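Reading time: 2 minutes

Household Skills, session 4: clearing a table
Tutor: Annick Collet

Start with the bin. Bring it to the table before you touch anything, and put a fresh bag in it. Walking to the kitchen with each handful doubles the job.

Sort before you throw. Bottles and packets get checked first: is there anything left inside, and does it have a lid? Keep what is still in use on a tray. Empty wrappers and bags go together. Allow 12 minutes for a table seating six, and leave the cloth on until the end.

For next time, read the Jelstead sheet on washing table linen.

Small rubbish hides the things you want to keep, so work from one side of the heap and lift pieces singly. With crumpled red bags, a pile of wrappers and a small red-capped bottle all on the same striped cloth, I would take out the bottle first and then the flat teal packet, and set both aside for checking. The bin is already lined and up against the table, so the wrappers have a short way to go.
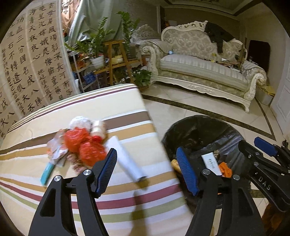
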